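Support > Game Guides > Trarel > Saves and Transfers

Moving Your Save to a New Console
Updated September, by Ruby-Lee Kereama

Getting Started | Controls | Saves | Online Play | Contact

This section covers moving a Trarel save file from one console to another. It applies to the base game and to the Skirkurach expansion. If you play on PC, see the section on cloud saves.

Before you start

You need both consoles, the same player account signed in on each, and at least 400 MB of free space on the new one. Update the game to version 3 or later on both consoles. Older versions can't read the transfer file and will stop with error 342.

CAUTION: A transfer replaces any Trarel save already on the new console. The old save can't be recovered.

Sending the save

1. On the old console, open Trarel and wait for the title screen. Do not load a game.
2. Choose Options, then Save Data, then Send to Another Console.
3. Pick the slot you want to move. You can send up to 2 slots at a time.
4. Write down the code on the screen. Zeros have a slash through them; the letter O does not.
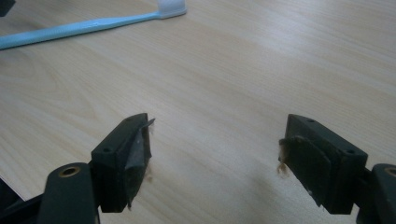
The code stays valid for one hour. If it runs out, go back to step 2 and ask for a new one. Your save stays on the old console until the new console confirms that it has the whole file.

Receiving the save

5. On the new console, open Trarel and choose Receive Save Data from the title screen.
6. Enter the code and press Confirm.
7. Leave the game open until the word Complete appears. Most saves take about 3 minutes.
8. Load the slot and check your party, your map and your item box.

CAUTION: Do not put either console into sleep mode during step 7.

Note: Photo mode pictures and custom button layouts are not part of the save. Copy the pictures through the console's own gallery and set up the buttons again by hand.

Note: If you own Skirkurach, install it on the new console before you load the slot. Without it, characters standing in the Gratilia region are moved back to the harbor and expansion gear is hidden. The gear returns once the expansion is installed.

If you see error 342

Close the game on both consoles, check for updates, and start over from step 1 with a new code.

Previous: Save Slots | Next: Cloud Saves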